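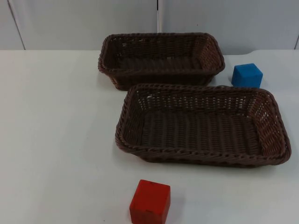

August, and too warm to sleep, so I am sitting up with the window open and the last of the ginger cake, meaning to get this week down before it slips away from me.

I finished the long jersey at last, or all but the left cuff. It is the Pundden pattern, the one with the saddle shoulders that I have been putting off since the spring, and I am fonder of it than I expected to be, considering how rude I was about it in May. The yarn is the Clotero four-ply in that soft mossy green. I bought 16 balls and was quite sure I should have lots over, enough for a hat at least, and now I am looking at one ball and a sad little twist of ends and wondering whether the cuff will have to be shorter than its brother. I shall try it tomorrow in daylight. Green is a wicked colour to knit by lamplight, and I have already dropped the same stitch twice this evening!

I did ring the shop in Nellaten to ask if they had any more of the same dye lot. Mine is 1,961, and the lady was very sweet and went off to look (I could hear her moving boxes and humming) but all she had was 1,227, and she said it leaned a bit blue next to hers at home. We then had a lovely long talk about armholes. I came off the telephone without any wool but feeling much better about the whole business, and with a tip for picking up stitches along a neckline that I must write on a card before I forget it: go in a size smaller for the first round, then change up.
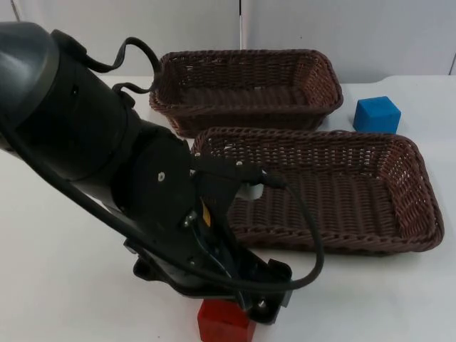 The rest of the afternoon went on sorting the cupboard under the stairs, which I had promised myself I would do before the autumn. I had moths in there two years ago and have never felt easy about it since. Everything came out on to the hall floor, was shaken, and went back in with fresh lavender, apart from the old grey blanket, which I have decided to let go. I held on to it for a good while first. It was on the back seat of the car all those summers we drove up to Mridha, with sand in it from one year to the next, and I suppose I thought that if I kept it folded away nicely it would keep the rest as well. Well, it smelt of cupboard. I cut one square from the good corner and put that in my workbox.

Supper was eggs and the runner beans, which are coming faster than I can eat them. I left a bag on next door's step and found three plums on mine an hour later, so that is a good trade.

It is past eleven now and there is a bit of a breeze at last, enough to lift the curtain. Cuff in the morning, then the post office, and I must remember to buy buttons for the little yellow cardigan, small ones, with two holes if they have them.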